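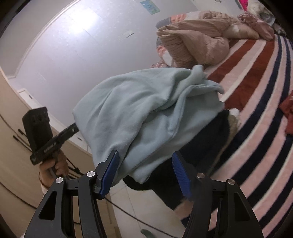 Vol. 6, No. 2

Flistevik Heavy Blanket, Queen
Reviewed by Nelly Ríos

A blanket that costs $134 had better do something my old one doesn't. The Flistevik promises "deep, settled sleep" and a cover that stays soft for years. I can't speak to years. I had it on the bed for most of July, and I slept the way I always sleep, which means badly until two and then fine.

The weight is pleasant, I'll give it that. It drapes well and doesn't slide off the side. But the filling creeps toward the foot end, and after about 6 nights I was shaking it out every morning like a rug. Flistevik's leaflet calls this "natural movement." Mine was mostly natural movement away from my shoulders.

Washing is the real trouble. It barely fits a home machine, and the leaflet says not to tumble dry – so you need a long line and a dry weekend. Tatsuya Kawaguchi, who tested the twin size for us, had less bother with the filling but lost a seam at one corner.

The Heltari throw is lighter, makes no claims about sleep and goes in the dryer. I've gone back to it. Flistevik will take returns within the first month, buyer pays shipping.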